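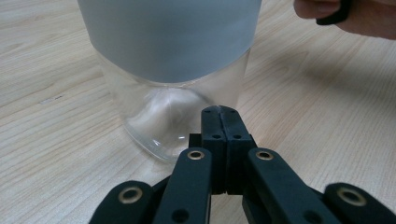

Faswood Table Oil review

Our dining table had gone dull and scratchy at the end where everyone eats, so in July I sanded the top back and put on two coats of Faswood Table Oil. I have now lived with it long enough to say what I think.

The oil comes in a metal can with a screw cap. Mine was the 579 ml size, an odd amount, but it did the whole top twice with plenty left over. It is thinner than the Kidton oil I used before and smells less. The cap drips, so put the can on a rag.

The instructions say to finish sanding at 300 grit. I started with 80 to get rid of the old finish and worked up. You wipe the oil on with a cloth, leave it a few minutes, and wipe off whatever has not soaked in. I missed a patch near one corner on the first coat and it dried tacky. A light rub with the fine paper fixed it.

The can says to wait 8 hours between coats. I left it overnight. After the second coat the surface felt smooth but not slick, and the color had warmed up a little. If you want your wood to stay very pale, try it on the underside first.

Water is where it does best. Spills bead up and wipe off, and a cold drink left through dinner has not marked it so far. Red wine is fine if you get to it quickly. Hot dishes are another matter. A casserole with only a thin cloth under it left a cloudy ring, and I had to sand and oil that spot again. The repair blended in after a few days.

Cadi Hughes, who has the same table as I do, went with a hard varnish. Hers shrugs off heat better than mine, but she has a chip by the edge that she can't fix without stripping the whole top. I would still pick the oil.

Price is the main complaint. It costs more than Kidton and the results are close. I paid extra for the shorter drying time and would do it again for a table in daily use. For a shelf or a side table, buy the cheaper one.

Four out of five.

Levente Mészáros
August 26, 2026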